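Site visit: Unberg household handling centre, 13th April
Filed under: visits, automation, workplace 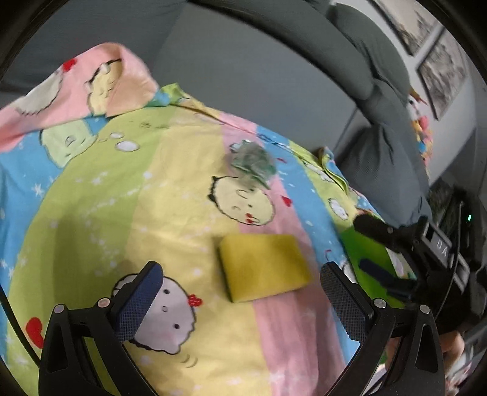
Unberg runs its training floor from a converted showroom behind the Gastitz depot. I was let in at the side door by Intan Hidayat, who supervises the day shift, and spent the morning there and part of the afternoon.

The work is tidying and cleaning in furnished rooms, done with hand-held grippers. Operators pick up small household items, a sponge on a printed blanket for instance, and put them somewhere else. Each pick is logged as a trial. The site target is 3,000 accepted trials a week. The week before my visit it logged 343 rejections, mostly for grasps that slipped or started too early.

Until December the staff were ordinary cleaners on the Sutanto contract. Five of them moved across. Encarnación Paredes had done hotel rooms for most of her working life and now spends her shift opening and closing a pair of jaws. She finds it easier on the knees and harder on the wrist. Soft goods slow her down the most, as a fold has to be approached from the side or the pads push it away.

Pay is by the hour, with no piece rate. Hidayat said a piece rate was tried for a fortnight and dropped when the rejection count rose. Breaks are fixed by the scheduling software, Revano, and the operators dislike this. Under the old contract they chose their own.

I asked what happens to the cleaning jobs once the machines can do the picking. The answer was that 184 rooms remain on the manual roster and no date has been set for changing that. Paredes has asked for her old shifts to be kept open in writing. She had not had a reply when I left.

Parking is at the rear. Visitors need closed shoes.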